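Parcel intake - bench notes

January 18, 2026
2 min read

Intake sorting again, on the floor. The bench is still taken up by the Duline shelving parts, and the tiles give more room to spread out anyway. Bags and crates go on either side, white basket in the middle as the scan position. One parcel in the basket at a time, label up, scan, then out to its shelf.

Tape glare remains the main nuisance. Where clear tape runs over the code, tilt the box a little before trying again. Holding it upright against the basket wall with the left hand keeps the label steady enough for the scanner. Laser line goes across the bars - short codes need it closer.

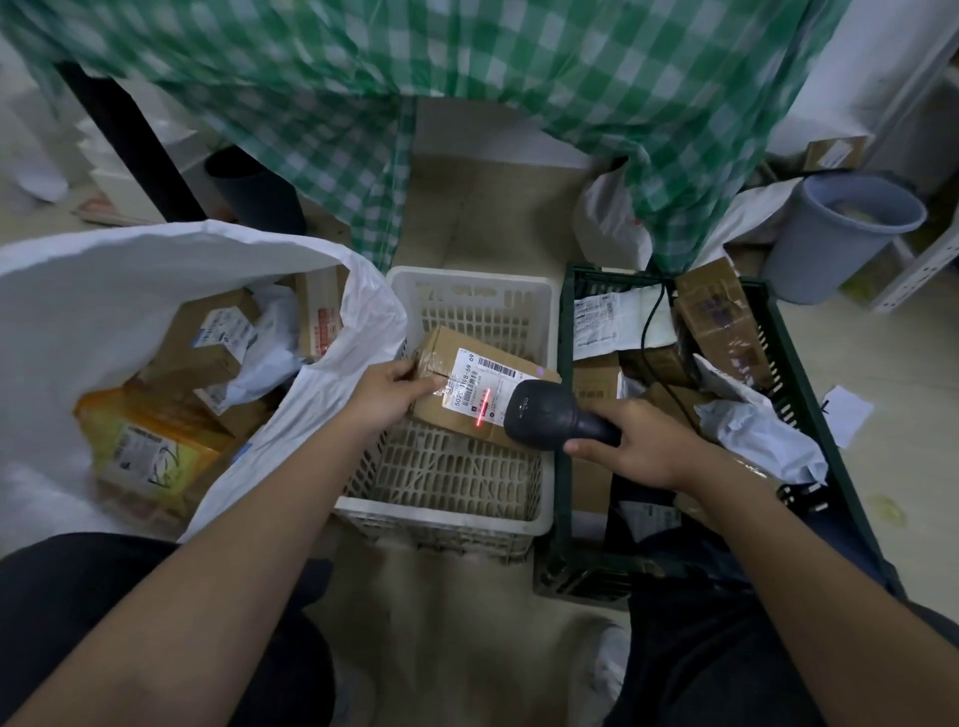 Open items

- Mailer bags: flatten the label by hand before scanning. Creased ones took 2 passes.
- Total for the session 29, all entered. Simone has the sheet.
- Scanner cable drags over the crate. Ask Valentina for a longer one, or move the crate.
- Brandão returns not started.

Recent entries
Shelf labels, second batch
Duline shelving - missing brackets
Tape dispenser blades
August stock check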